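# Un viernes en Keogh, o cómo pasar cuatro horas mirando registros

El laboratorio de Keogh abre sus puertas una vez al año, en julio, cuando el aire acondicionado decide si la visita dura toda la tarde o termina en la máquina de café. Este año aguantó. Fuimos 2 de nuestro grupo, con cuaderno y la firme intención de no hablar de hardware.

Nos recibió Helmut Kramer, responsable de planificación, que reparte las acreditaciones él mismo porque no se fía del sistema de reservas. El sistema de reservas, por cierto, también lo escribió él.

## Flarow: el planificador

La primera hora fue para Flarow, el planificador de tareas. Recibe un objetivo ("deja esto dentro de aquello") y devuelve un árbol de acciones con precondiciones. Nada revolucionario, y Kramer es el primero en decirlo. Lo interesante está en lo que hace cuando una acción falla: en vez de replanificar desde cero, busca el nodo más profundo cuyas precondiciones siguen siendo ciertas y retoma desde ahí. La versión anterior volvía siempre a la raíz, y el brazo repetía la maniobra completa con la dignidad de quien ha olvidado las llaves por tercera vez.

Pregunté qué pasa si la percepción se equivoca al evaluar esas precondiciones. Kramer señaló la puerta de al lado -- "eso es cosa de Cecilia" -- y siguió con la diapositiva siguiente.

## Pornorus, y un nombre que no pasa los filtros

Cecilia Wumbei lleva el módulo de percepción, que se llama Pornorus. Sí. El nombre es anterior a su llegada y ha causado más incidencias con el correo corporativo que con el robot. Intentó cambiarlo y se encontró con 117 ficheros de configuración que lo llevaban escrito a mano. Lo dejó estar.

Pornorus estima la pose de los objetos y, sobre todo, le pone a cada estimación una incertidumbre que el planificador puede leer. Wumbei insistió mucho en esto. Antes Flarow recibía una pose y se la creía; ahora recibe una pose y una elipse, y si la elipse es demasiado grande pide otra vista antes de bajar la pinza. El umbral se ajusta por objeto, y ahí empieza la artesanía: los ficheros están llenos de comentarios del tipo "no tocar", sin firma ni fecha.

Los objetos blandos son un asunto aparte. El contacto no coincide con la superficie que predice el modelo, y el controlador tiene que decidir si el dedo ha llegado o si solo está rozando. La solución actual es un filtro con una ventana de 200 milisegundos sobre la señal de corriente. Wumbei la describió como provisional, con el tono de quien ya ha usado esa palabra en varias revisiones anuales.

## El banco de pruebas

Después del café (correcto, servido en vasos minúsculos) pasamos a la sala donde se ejecuta todo esto. El monitor ocupa media pared, y conviene mirarlo más que al brazo: a la izquierda, el árbol de Flarow; a la derecha, las poses; abajo, un registro que corre demasiado deprisa para leerlo y que todos fingíamos leer.

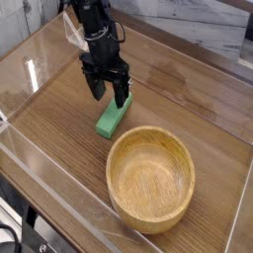 *La pinza sobre el bloque verde, con el cuenco de madera al lado.*

La tarea de la tarde era la más humilde del repertorio, bloque al cuenco. Kramer la defiende porque obliga a resolver lo que las demostraciones vistosas esconden. Con el bloque en diagonal hay que elegir por qué lado cerrar, y el cuenco, tan cerca, descarta buena parte de las aproximaciones. Los paneles transparentes tampoco ayudan: en Pornorus van declarados a mano como geometría fija, y el planificador los trata como paredes aunque la cámara de profundidad opine otra cosa.

Lo que más me gustó fue Giltolura, la herramienta de reproducción. Guarda cada ejecución con las decisiones del planificador y las estimaciones de pose sincronizadas, y permite detenerse en un instante, cambiar un umbral y ver qué habría decidido Flarow. Conserva las últimas 200 ejecuciones; las demás se borran sin ceremonia. Alguien del público preguntó si se podía exportar a un formato estándar. Hubo un silencio. Kramer dijo que estaba en la lista.

## Apuntes sueltos

- La documentación de Giltolura existe. La de Flarow es Kramer.
- Wumbei prometió enviarnos el esquema de los mensajes de incertidumbre. Si llega, lo colgaré en el repositorio del grupo.
- El aparcamiento se llena antes de las 10:00. Mejor el autobús.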